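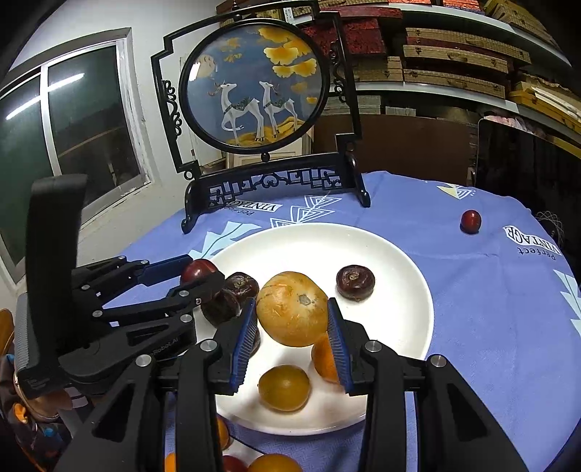 Fruit plate on the blue tablecloth

3. Booking your move-in slot

Okay, you've got your Fendness resident login, so let's grab an elevator!

1. Open Moves and pick your building (mine was Bredbridge, 179 units).
2. Choose a two-hour slot and pay the $200 deposit.
3. Save the gate code. I texted mine to myself. 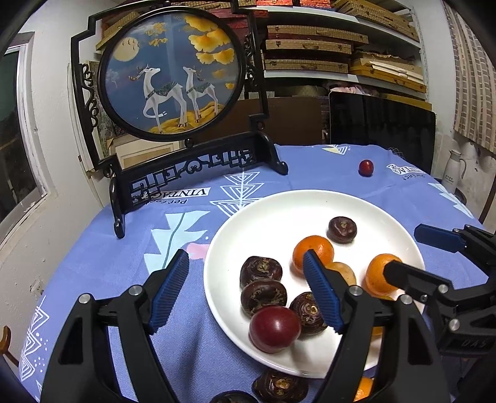 Round table with fruit and a tabletop screen

Note: trucks over 22 feet use the alley dock.

Caution: don't hit Release until your last box is upstairs – I did, and lost my elevator!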